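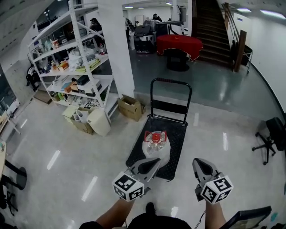 Figure 4. Flatbed cart with push handle, water jug and shelving unit

Section 4.2 Moving Supplies to the Shelving Unit

1. Place the Kimano cart on a level part of the floor, clear of the raised platform area.
2. Set the water jug on the cart. Check that the red cap is closed.
3. Push the cart by its handle — do not pull it — and stop beside the shelving unit.

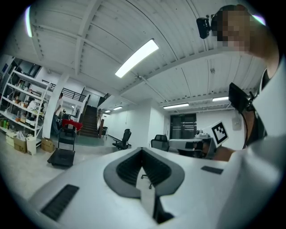 4. Store bottles and jars upright. Keep boxes and cartons clear of the shelf edges.

Caution: Do not stand on the cart. Do not leave it in a walkway.

Note: Move office chairs out of the route before the cart is loaded. Replacement casters are listed under Rocha part 398.
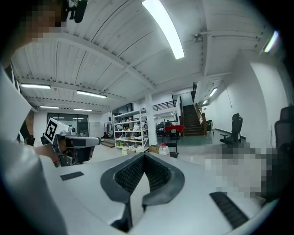
Figure 6. Office chairs and ceiling lighting, work area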